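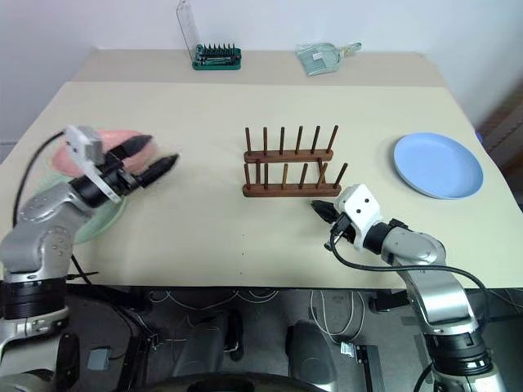
Youth leagues should stop selling the front of the shirt

Sat 25 April

Our under-12s played the second half of last season in shirts that advertised a business that had already closed. The name was printed across the chest in letters bigger than the numbers on the back. The club could not afford new shirts, so the kids wore them until the end of the year, and a few of them are still wearing them to training.

I have coached in the Lultlow junior soccer league for nine years and I have a daughter playing in it now. I think the league should end shirt sponsorship for every age group below 16. I know that is not a popular position with the people who balance the books, and I will get to the money. But the money is smaller than most parents believe, and the trouble it causes is larger.

Start with how the deals get made. In our league each club finds its own sponsors, team by team. A parent knows someone at a car dealership, or owns a flooring store, or plays golf with a dentist. That parent's team gets new shirts, warm-up tops and bags. The team one age group down, whose parents clean offices or drive for a living, gets last year's shirts with somebody else's number history in them. Both sets of kids pay the same registration fee and play on the same fields.

Sevim Uçar ran the under-10s at Likudthorpe for three seasons without a sponsor. She told me that she sent out 40 letters in her first fall and got two replies, one of which was a request to be taken off the mailing list. Meanwhile the under-11s had a sponsor who paid for a team dinner. Her players noticed. Kids that age notice bags more than they notice results.

Then there is the matter of what the sponsor thinks it has bought. Most of them are decent and want nothing except a team photo for the office wall. Some want more. I have had a sponsor ask me why his nephew was starting on the bench. I have been asked to move a game so it would not clash with a store opening, and to have the players turn up at the opening in uniform. I said no to both, and the sponsor did not renew. I don't blame him much. He thought that was part of the deal, and no one had ever written down that it wasn't.

Gearóid Ó Dálaigh, who coaches the girls' under-14s at Endness, disagrees with me on nearly all of this, and we have argued about it on a lot of cold sidelines. His view is that a local business with its name on a local team is one of the few ties left between the two. The kids wave at the guy in the hardware store and he asks how they did. He also says that if you turn down a check you had better know where the next one is coming from. He is right about the second part.

So here are the numbers as I understand them. When Nurhan Akgül went through the accounts for our club last November, she found that shirt sponsorship, after paying for the printing, the replacement shirts and the thank-you plaques, came to $312 per team. We have roughly 20 players on a team once you include the ones who come and go. You can do the division yourself. It is less than a pair of shin guards and a ball for each kid.

The printing is the part people forget. A shirt with a sponsor's name on it has to be replaced when the sponsor changes. A plain shirt in club colors can be handed down until it falls apart. We have a closet at the clubhouse with four seasons of shirts we can't use for league games, in good condition, because the names on them are out of date. They come out for practice games and for painting the goalposts.

What I would do instead is simple. Let businesses sponsor the league as a whole. Put their names on the fence, in the schedule, on the website and on the banner at the end-of-season tournament. Put all the money in one pot and divide it by the number of registered players, so a club with 50 kids and no connections gets its fair share. Write a one-page agreement that says what the sponsor gets and what it doesn't. Playing time and game dates would be on the second list.

This would bring in less at first. Some sponsors only want their own kid's team, and they will walk. I expect a few of our clubs would have to raise registration by a small amount for a year, and the league ought to set up a hardship fund before it asks anyone to pay more. The Chávez fields, where the smaller clubs play, also need money for drainage, and I would not want that pushed back again to cover shirts.

I don't have a strong opinion about the older age groups. At 16 a player can decide what she thinks about wearing a company's name, and the travel costs are real. Şükran Gündoğdu has suggested keeping shirt sponsors from 16 up and requiring two-year deals, and that seems fair to me.

The league meets next month to set the rules for fall. Any parent of a registered player can speak, though very few of us ever do. I will be asking for a vote on this. If you think I have it wrong, come and say so, and bring your club's figures with you if you can get them.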